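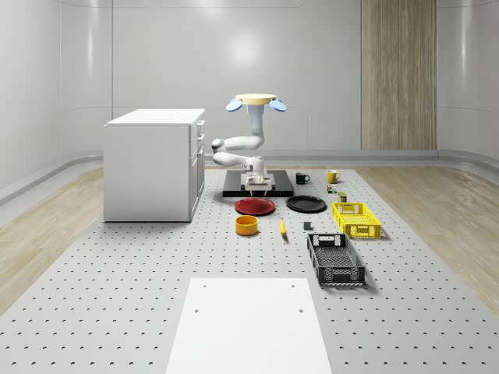
Lellthorpe students publish robot results, and ask everyone to read them slowly

CLILTMONT, 28/04/2025

The senior robotics class at Lellthorpe Secondary School has finished its tabletop sorting project and is releasing the results in full, including the ones that did not go well. A simulated arm programmed by the students completed 1,022 of 1,355 attempts at a set of pick-and-place tasks. The same programs, moved to the school's own bench arm, completed 15 of 60.

The class would like both numbers reported together. A version of this announcement circulated in January under the heading "Students teach robot to tidy kitchen". It quoted an early simulation score and nothing else. That heading has been withdrawn. The students did not teach a robot to tidy a kitchen, and the teacher who supervises them would prefer that parents, trustees and the local paper stop saying so.

"They wrote programs that move objects from one spot to another inside a computer, and most of the time the programs worked," said Reiko Mizuno, who teaches the class. "Then we tried them on a bench with real dishes and most of the time they didn't. I think that's a decent year's work. I don't think it's a breakthrough and I've asked the school not to use the word."

What the class did

Students worked in Nernel, the simulation package the school licenses for Grades 11 and 12. The virtual room was set up once and shared by every team. It holds a white arm with a parallel gripper, a red plate and a black plate, an orange bowl, a banana, a grey cube, two mugs and a couple of small items meant to stand in for pantry goods. A yellow crate and a dark grey crate sit off to one side as places to put things.

Teams were given written instructions of the kind a person might say out loud, such as "put the banana in the bowl" or "move the cube to the grey crate". Each team had to write code that turned the instruction into a sequence of arm movements. An attempt counted as complete if the object was in or on the named target when the clock ran out and nothing else had been knocked over. The second half of that rule was added in November after one program earned full marks while sweeping both mugs off their spots.

Teams could see where every object was. That is worth repeating for anyone comparing this project with a news story about household robots. Nernel hands over the position of each item as a row of numbers, so the programs never had to look for anything. On the bench the students had to supply those positions themselves, with one overhead camera and a good deal of masking tape.

What went wrong

The banana accounts for a large share of the failures in both settings. It is curved, it rests at a different angle each run, and a gripper that closes across the wrong part of it tends to spin it away. Two teams wrote special handling for it. A third decided to refuse any instruction containing the word "banana", which improved that team's error log and did nothing for its score.

The plates were simpler in simulation than they deserved to be. Nernel's default friction setting let the gripper pinch a rim and carry the plate level across the mat. On the bench, the school's cafeteria plates slipped in most attempts. The class spent three weeks adjusting the friction value until the simulated plates slipped too, and the simulation score fell. The figure given at the top of this release is the one measured after that change. The higher figure, from before, is in the report's appendix with a note asking people to leave it there.

The crates gave trouble of another kind. Several programs treated a crate as a solid block and released the object above it from a height that no one would accept in a kitchen. These were counted as complete, since the rules did not mention height. Ms. Mizuno disagrees with that decision, which was put to a vote in class and went against her.

About the Lecomte Challenge

The project has been entered in the student division of the Lecomte Challenge, a regional competition for school automation projects. Entries are judged on simulation results alone. The class has written to the organizers to say it considers this a mistake, and has attached its bench results to the entry anyway.

The students are aware that this may cost them. Schools that submit only a simulation score will look stronger on paper, and there is no way for a judge to tell a careful program from one tuned to a forgiving friction setting. The letter asks for one modest change: a line on the entry form stating whether the code was ever run on hardware, and how often it worked. The organizers have acknowledged the letter. They have not said what they plan to do about it.
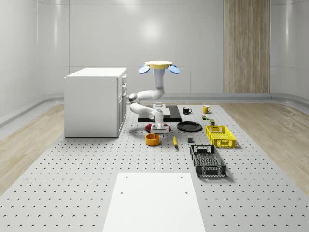

Why does the class use a simulator at all if the results carry over so badly?

It is cheap, it resets instantly, and a whole class can use it at once. The school owns one bench arm, and it has to be put away before the room is used for chemistry. Without the simulator most students would have had a few minutes with the equipment all year.

Did the students use artificial intelligence?

Two teams tried a small learned model for choosing where to grip an object. It did a little better than the handwritten rules on the cube and the mugs, and worse on everything else. The runs were few enough that the class does not want to draw anything from the difference. The other teams wrote ordinary code with a lot of if-statements.

Will the robot be demonstrated to the public?

Visitors to the spring open house can watch the bench arm try. There will be no recorded highlights. If it drops a plate, the student operating it will pick up the plate and start again. Seating in the lab is limited and the arm is slow.

Is the school buying more robots?

There is no money set aside for it. A request for a second arm was drafted in the fall and the class voted to hold it back until the results were in. Having seen them, most students thought better lighting over the existing bench would help more, along with a gripper that has softer pads. That request has gone forward in its place.

What happens next

The report, the code and the logs from every counted run, bench failures included, will be posted on the school's site before the end of term. Teachers at other schools are welcome to use the room layout and the instruction list. They are asked to publish their hardware results if they have any, and to say so plainly if they have none.

Next year's class will begin on the bench and go to the simulator afterward. Ms. Mizuno is not certain this will produce better scores and says it could easily produce worse ones in the first term. She would like students to have watched a real plate slide out of a real gripper before they decide how slippery a simulated one ought to be.

"I get asked every year when the robots will be doing the dishes," she said. "I've got a room full of seventeen-year-olds who could tell you why they aren't. I'd sooner people asked them."

About the course

Robotics and Automation is an elective for students in Grades 11 and 12 at Lellthorpe Secondary School in Cliltmont. It covers programming, basic electronics and technical writing, with marks divided evenly among the three. No earlier programming course is required. The technical writing portion includes a report in which students must describe at least one result they had hoped would be different.

Media contact

Questions about the project can be left for Reiko Mizuno at the school's front office during school hours. Interviews with students need a signed form from a parent or guardian. Reporters planning to quote the simulation score are asked to quote the bench score in the same sentence.

- 30 -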